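I came to Puvidik to write about a robot that folds laundry, and I spent most of my first morning being told off (very kindly!) for being too neat.

The job goes like this. A person steers the arms through a chore, the whole run gets saved, and the saved run becomes one example for the system to learn from. Then you mess everything up and go again. Raluca Nedelcu, who has the patience of a saint and the wrists of a piano player, likes to get 50 good ones out of a shift. I had pictured code on big screens. Mostly I saw people throwing shirts at a table, a little differently each time.

"If you lay it out nice, it only learns nice," she told me, and scrunched up the one I'd just smoothed. Fair enough! My own dryer has never handed me anything flat.

They let me drive for a while after lunch. My first 2 tries got tossed, and I dropped a sleeve on the third, but Rhys Goodwin wanted to hang on to that one, as he collects recoveries – the bits where you fumble and then fix it.
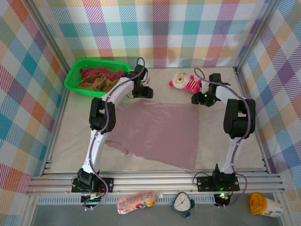
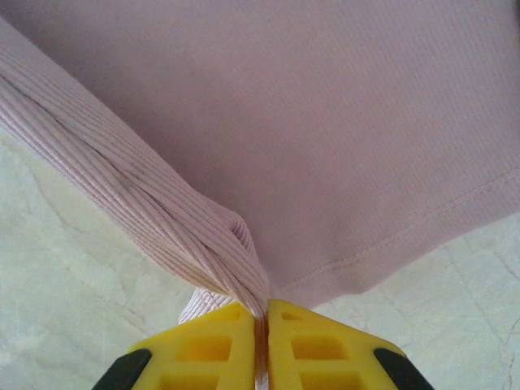 I kept coming back to how much of folding I do without looking. At home my fingers just find the edge while I'm watching TV. The learner has to get there from what the cameras show it, and a ribbed band pinched between two yellow fingers, all twisted and bunched, is a pretty tough thing to read. Raluca says pinches like that are what she fusses over most. She also says I should come back in January, when they start on fitted sheets, and I've told her I'm busy.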